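**Session 15 - Tidying the Bedroom (Soft Furnishings)**

Reading: Mudstead handout, pp. 26-88. Yes, all of it.

Last time we did hard surfaces, which stay where you put them. Soft things have other plans.

**Order of work**

1. Floor first. Paper and packaging go out before anything gets folded.
2. Cushions go back on seats. A cushion on the floor is a tripping hazard with good manners.
3. Bedding last - you'll only lean on it otherwise.

Rugs get straightened between steps 1 and 2. Line up one edge with the bed or the wall and stop there. Perfectionists lose marks for time.

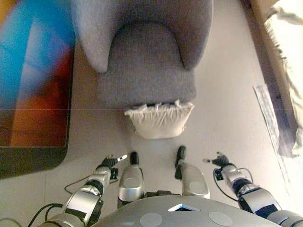

The armchair rule from September still stands: a chair is for sitting, and whatever has gathered near it needs a decision. "I'll deal with it later" scored zero on the Famska exercise, and it will again.

**For next session:** 400 words on one corner of your own bedroom. Before you tidy it, please.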